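Trorneck notebook, cup task, hand-held gripper
2026-01-17
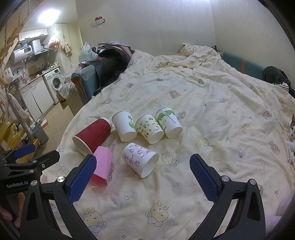 Six paper cups on the duvet, fingers open, near the cups.

Long entry, so get a coffee first. I wanted to write it up while my wrist still remembers what it was doing.

The task is the one we agreed on for the Nolcombe set: pick up a tipped cup, stand it inside another one, keep going until there's a single stack, let go, back away. On the bench at Ocampo we had this down to something a person could do half asleep, and I think that was the trouble with it. Every cup started upright on a hard flat surface, and the policy we trained on it got terribly confused by anything lying down. So this round is soft bedding, cups on their sides, mouths pointing every which way, and me with the gripper in my hand doing it the slow way.

Total so far is 1,215 demos kept out of 1,352 recorded. I was pretty strict. I threw out anything where I nudged a cup with my other hand (I do this without noticing, it's maddening!) and anything where I shut the fingers before the tool had settled. A few good-looking ones went too, from a stretch where the tracking drifted.

Things I learned about my own hands, mostly for whoever takes the next batch:

The duvet gives. If you come straight down on a cup it sinks, and the pads close higher on the wall than you meant. I got much better grabs coming in low and almost level, with the lower finger sliding over the cloth. It feels wrong for the first 34 or so tries and then it feels fine.

Squeeze less than you want to. The rippled red cup puts up with a firm grip, but the plainer ones fold if you're enthusiastic, and then the rim won't go into the next cup. The pink one with the flat faces likes to turn in the pads until a face lines up. Let it turn, wait a beat, then lift.

Don't tidy up between takes. I caught myself laying the cups in a nice row, and a nice row is exactly what we had plenty of already. Now I just tip the stack out and start from wherever they roll.

Still unsure about the pause before release. I've been holding still for a moment so the end of the grasp is easy to find when we cut the clips, but I worry the Sarkus arm will learn to dawdle. I'd like to record 7 sessions without the pause and train the two side by side before February.

To do: wipe the pads, recheck the finger width calibration, copy tonight's files over, and ask whether we want cups nested at the start as well.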